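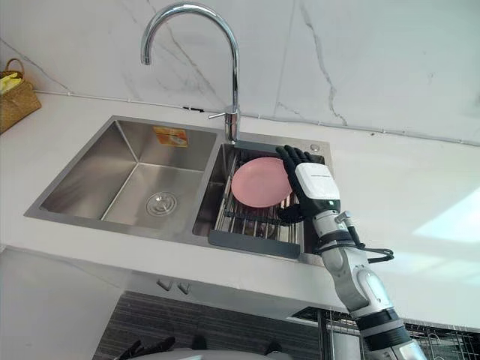 Wash your cross stitch. Every piece, every time, before it goes anywhere near a frame. I know half the Gavard forum thinks otherwise and I've read the whole thread, all 29 pages, and I'm still not moved. You don't need anything special for it. A stainless double sink like this one is plenty, soapy water in one bowl and clean in the other, and get the pink plate out of there first. Cool water. Drop of dish soap. Done.

The argument against is always the same. "My hands are clean." Sure. Mine too. I spent 22 months on the big Camenzind sampler with very clean hands and the rinse water came out the color of weak tea. Hand lotion, hoop marks, the dog, whatever.

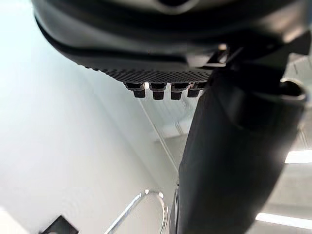 The grille and the four pegs, from underneath.

Second argument, bleeding. OK, that one's real. Reds bleed. I lost a Risa rose border to a cheap red in August and I was sick about it. But thats an argument for testing your floss, which takes two minutes with a wet paper towel. You'd rather find out after it's behind glass in a damp hallway?
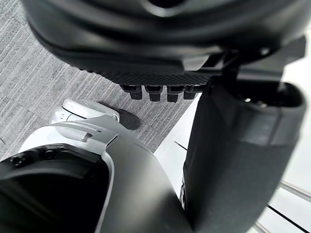

What the kit makers should do

Tell us! The Burnelard kits come with a four page leaflet, one whole page on how to thread a needle, and not one word on washing. Print whether the dyes hold. Put it next to the color key. If the red isn't safe, say the red isn't safe, and I'll go buy my own.

Also stop selling those blue marker pens without a warning on them. Iron over the blue before you rinse it and you may be stuck with it. Beginners iron first becuase ironing feels like finishing.

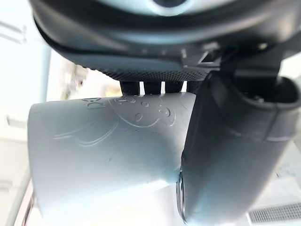
And no, pressing under a towel doesn't count as cleaning. Neither does a lint roller. I've had both suggested to me by people with 100 finished pieces on the wall, lovely work, and I bet most of it has a faint ring where the hoop sat. Old hoop rings set hard. Soak one overnight sometime and see how much comes out. Mine needed 2 soaks and I can still find the edge if I tilt it.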